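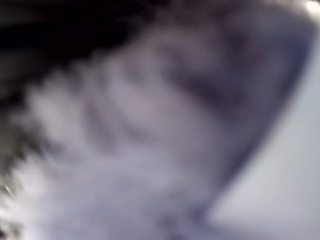 Yulan Tang pide que no se borre nada durante la sesión: según ella, un episodio malo bien etiquetado le sirve más al equipo de Tandness que un hueco en la numeración. Los pasos siguientes parten de ese criterio.

4.3 Grabación de episodios con objetos blandos

Antes de empezar, compruebe que el brazo está en posición de reposo y que la sesión lleva el nombre de la tarea.

1. Abra Degefa y seleccione el perfil "Objetos blandos".
2. Coloque el objeto sobre la superficie de trabajo. Cambie su orientación en cada episodio.
3. Pulse Grabar y espere 3 segundos sin mover los mandos.
4. Acerque la pinza despacio. A muy corta distancia, la cámara de muñeca pierde el enfoque y el material ocupa casi toda la vista - siga con la maniobra y guíese por la cámara fija.
5. Cierre la pinza, levante el objeto y deposítelo en la zona de destino.
6. Pulse Detener y asigne una etiqueta: correcto, fallido o dudoso.
7. Repita hasta completar 8 episodios por objeto.

Nota: el desenfoque de la cámara de muñeca en la fase de contacto no invalida el episodio. Use "dudoso" solo si tampoco se distingue el agarre en la cámara fija.

Nota: cada episodio admite un máximo de 600 fotogramas. Al llegar al límite, la grabación se detiene sola y queda marcada como incompleta.

Precaución: no sujete el objeto con la mano mientras los motores estén activos. Si el tejido o las fibras se enganchan en la pinza, pulse la parada de emergencia antes de retirarlos.

8. Al terminar, elija Exportar > Oranau. Si aparece el error 1422, falta la etiqueta de algún episodio; vuelva al paso 6 y exporte de nuevo.

Para reanudar una sesión interrumpida, consulte el apartado 4.5.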